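Budgeting for a robot arm in a small kitchen: my tips

I run the baking side of a little café in Ostham, and last April I finally sat down to work out what it would cost to have an arm do the dull handling jobs. You know the ones, pastry into basket, basket to counter, all morning long. I got plenty wrong, so help yourself to my notes!

Start with the job and leave the catalogue shut. I wrote down every single thing I pick up before opening, and on a normal day it came to 152 pick-ups, most of them croissants. My friend Traian Lazăr (he fits out kitchens over in Stivanmont) looked at the list and told me to price up one task only. Good advice, though I sulked a bit.

Next, the fingers. I'd put nearly all my pretend money into the arm and left a silly little sum for the gripper, and that's the wrong way round if you sell anything flaky. Ask to try the fingers on your own bakes, the real ones, on the day they're baked. Take a bag of them with you. Ask what the pads are made of, how they come off for cleaning and whether they're all right to touch food, and get the answer in writing.

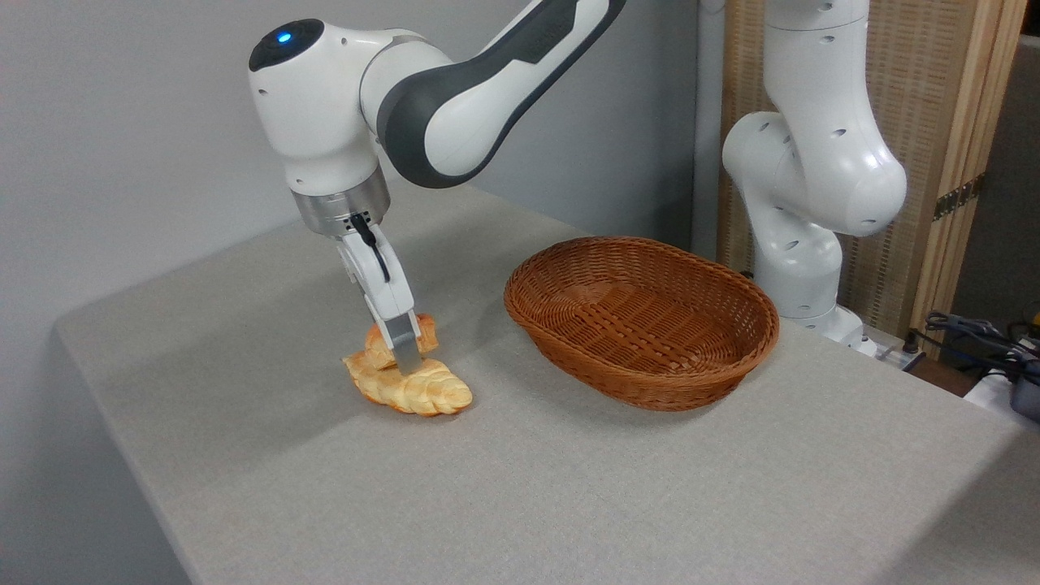 Then there's the table, which I'd forgotten completely. Mine dates from 1979 and wobbles if you lean on it, so a new one went on the list. Measure the top with your baskets and trays already out, then see what's left for the base and how far the arm has to reach. Do leave yourself somewhere to stand. I drew mine on lining paper with a fat marker and had to start again twice.

Baskets matter more than you'd think. A wide, shallow one is much kinder to aim for than a deep one, and they cost next to nothing, so buy a few shapes and play about with them before you pay anyone to set positions.

Small things that crept onto my list:
Sockets, and somewhere tidy for the cables to run
Spare finger pads, 2 sets
A day's training for whoever opens up
Somebody to come out when it stops
Wipeable covers, if the maker allows them

I had quotes from two firms, Jerkari and Salem. Jerkari looked cheaper until I saw that fitting was extra, so always ask for one price with everything in it. I've spread mine over 5 years on paper, and with a second arm in the sums it doesn't add up for a place our size. With one it just about does, if the pads last.

I've pencilled in a trial for 24th June and the table's on order. If you've had quotes for pads lately, do drop me a line, I'd love to compare prices.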